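Trerkoline Sister Cities Association
Minutes of the Regular Meeting
September 5, 2022

Call to order
The chair called the meeting to order at 6:10 p.m. in the reading room of the Hukden branch library. A quorum was present. The minutes of the previous meeting were approved with one correction: the postage refund was issued to the Hekia chapter, and the entry naming the Hukden chapter was struck.

Correspondence
The secretary read a letter from the partner school in Cabanatuan confirming receipt of the second book shipment. The school asks that future cartons be marked by grade level on two sides. Members agreed to adopt this for all shipments.

Book drive
The Hekia chapter reported 61 cartons packed for the fall shipment. Nine were set aside for re-sorting, as they contained encyclopedias and other reference works the school had asked us not to send. The freight quote expires at the end of the month. A motion to accept the quote was made, seconded and carried without dissent.

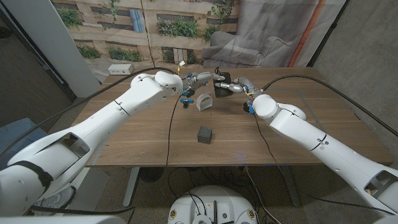 Discussion turned to the pen pal exchange. Letters from the first group of students were slow to arrive last winter, and several families on both sides lost interest. It was proposed that letters be gathered and sent in a single packet each term – the first to leave in February – with one adult at each school responsible for the list of names. One member objected that younger children would find the wait too long. After discussion the proposal was adopted for grades five and up. Younger grades may continue to send cards individually.

Dues
The board recommended that annual dues remain at $10. Approved. Members who have not paid for the current year will receive one written reminder.

Other business
The library has asked that the side entrance be used after 6 p.m. A request to change the association's letterhead was tabled until the cost of printing is known.

Adjournment
There being no further business, the meeting was adjourned at 7:35 p.m.

Respectfully submitted,
Secretary, Trerkoline Sister Cities Association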